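4.2 Sustained load and skin temperature

The short tests in Section 4.1 show how the four chassis behave in the first minutes after a cold start. They say little about a working day, in which a fanless portable computer spends most of its time well below its limit and is then asked for a long burst of work with the case already warm. The second set of tests was designed to cover this case.

Each unit was placed on a desk in a room held at 23 °C and left idle until the temperature of the base plate changed by less than 0.2 °C in ten minutes. The load was then applied in 2 stages. The first was a light mix of web pages and video playback, which kept the package at its lowest steady power. The second was a full compile of the Negash source tree, repeated without a pause for 3000 seconds. Package power, core clock and five skin temperatures were logged once a second by the Stastero logging tool, which runs on a separate machine so that the logging itself adds no heat. The battery was held between 60 and 80 per cent of charge throughout, as charging alone was found to raise the base plate by almost two degrees.

The units differ mainly in how heat leaves the processor. Dallport A and Dallport B share a main board, but A uses a graphite sheet bonded to the inside of the lid and B a copper spreader above the battery. Milluveck uses a thicker aluminium base and no spreader. The fourth unit is the reference board in a plain steel case. All four were set to the same long-term power limit of 5 W, and the short-term limit was left at the value chosen by the maker.

The bench used for the sustained tests was the same as for the rest of the work reported in this paper. Skin temperatures were read with thin thermocouples held down by polyimide tape. An infrared camera was tried at first, but the glossy lid of Dallport A gave readings that shifted with the viewing angle, and those data were dropped.
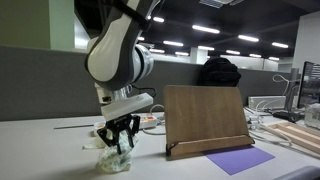

Figure 3. Desk surface with robotic arm, parallel gripper holding a plastic bag, and wooden book stand.

In all four units the clock fell in two steps. The first step came when the short-term limit ran out and is set by firmware - it has nothing to do with the case. The second came later, when the skin temperature control took over, and here the designs part. Dallport A reached this point after 640 seconds and Dallport B after 910. Milluveck did not reach it until 1117 seconds, but its clock then dropped further than that of either Dallport unit and took longer to recover once the load was removed. We put this down to the mass of the base, which stores more heat before the sensor responds and gives it up slowly afterwards.

The reference board never reached the second step. Its case is much larger than would be accepted in a product, and the result is given only as an upper bound.

The position of the control sensor matters more than we had expected. In Dallport A the sensor sits close to the hinge, while the hottest part of the lid is 40 mm away. When the control loop was fed from our own thermocouple at the hottest point, the mean clock over the full run fell by 6 per cent and the peak skin temperature by 3.1 °C. The same change in Dallport B made no difference that we could measure. A single sensor is therefore adequate where the spreader keeps the surface even, but a design with a thin graphite sheet probably needs a second.

Repeat runs agreed to within 0.4 °C on skin temperature and 2 per cent on mean clock. One run on Milluveck was thrown out after a thermocouple lifted from the base. The log files and the scripts used to reduce them were checked by Bethel Abera and frozen on 27/10/2021; runs made after that date are not included in Table 5.

4.3 Effect of orientation

The tests above were made with the lid open at 110 degrees. With the keyboard detached and the display part laid flat, the lower face loses most of its air flow.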